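Notes for Unit 4: Learning from Demonstrations with Marked Targets
Course: Robot Learning for Manipulation
Prepared by Nayeli Serrano, with corrections by Hermenegildo Mendoza

4.1 What we want to learn

In the last unit we trained a policy from camera images and joint positions only. The policy learned to move a piece, but it could not know which piece the person wanted. Today we study a simple answer to this problem, which in our group we call Datudura. The idea is to draw the goal directly on the image before it goes to the network. One colour marks the piece to pick and another colour marks the square where it must go.

The language input is removed completely. The policy does not have to understand "move the rook to e5". A separate program chooses the move, converts the two squares to image positions, and draws the marks.

4.2 The wrist view

The policy receives two images at each step. The first comes from a camera close to the gripper, and it is useful for the last centimetres before the grasp. Please remember that this view often has very poor exposure. A student who trains only with well-lit wrist images will be surprised on the first day in the lab.
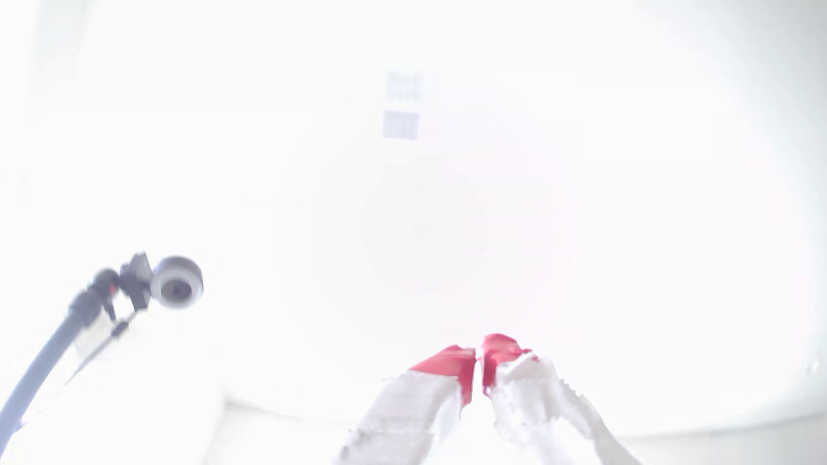 Figure 4.1. Overexposed view with the two fingers and their red pads.

In Figure 4.1 the colour of the pads is still clear, but most of the background has gone to white. For this reason we apply strong brightness changes to the wrist images during training. We do not draw any marks on this view. We tried it in November, and the marks jumped too much when the arm was moving.

4.3 The board view

The second image looks at the board. The marks are drawn here: a thin red circle at the base of the piece to pick, and a thin blue circle on the target square. Each circle has a small dot in its centre. The circles should be thin, so that the network can still see the piece under them.

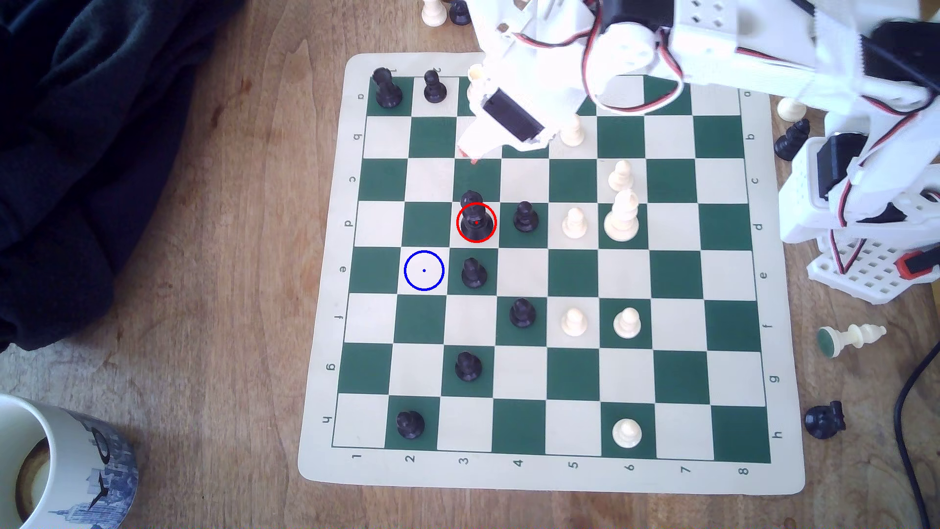
Why do we not give the square names to the network as numbers?
We tested this with the Clukano baseline. It worked only while the board stayed in the same place. When Leopoldo Robles turned the board a little, the numbers still said the same thing but the square was somewhere else in the image. A mark drawn on the image moves together with the board, if the corner detection is correct.

4.4 Data and result

The training set has 713 demonstrations, all recorded by teleoperation. For the test we used 36 moves that do not appear in the training set. The policy with marks failed in 6 of them. In 4 of these failures the gripper touched a neighbouring piece on its way down, so the choice of target was right and the grasp was the weak part.

4.5 Before the lab session

Read the report by Fulgencio Aguirre on visual prompts, sections 2 and 3. Check the corner detection on your own board before you record anything. If the marks are shifted by half a square, the policy will learn the shift too, and you will need to record again.

Questions about the drawing code can go to Consuelo Robles.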